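3.2 Household surfaces and how people talk about them

When we began visiting homes in Ranstead, we expected to hear mostly about kitchens, and we did hear a good deal about kitchens, but it was the tables that people really wanted to tell us about. A table gets eaten on, written on, argued over and leaned against for years, and the words people use for its top are wonderfully particular. Of the 700 households that answered our January survey, a great many gave the color of their table in terms of food or drink (tea, molasses, burnt toast), and only then, when we asked again, in plain browns. We had not planned for this at all, and we ended up adding a page to the form so that people would have room to write. Figure 4 shows a top of the darker kind, with the strong grain that our Galtadton respondents tended to call "stripy." 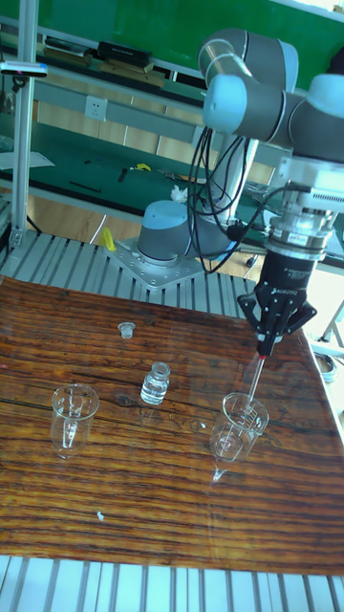

Figure 4. Wooden tabletop, dark brown and glossy, with lighter amber and nearly black grain lines.

Shine turned out to be a harder matter than color. Older respondents in Strand liked a glossy top and took it as a sign that a house was looked after, while their grown children, often sitting right beside them during the interview, found the same finish a bit formal for everyday meals. We were careful not to take sides! Both groups used the word "warm" as praise, though, and both used it far more often for wood than for glass or stone. The word appears in our transcripts so many times that we gave it its own code, and we come back to it in Section 5, where we compare the spoken answers with the written ones and ask how much of the difference comes from having family in the room.
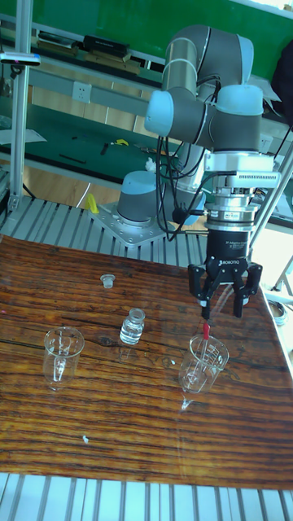 3.3 Coding the answers

The written answers gave us 3594 separate phrases, which we sorted by hand using the Tultero word list, keeping each person's own spelling wherever we could.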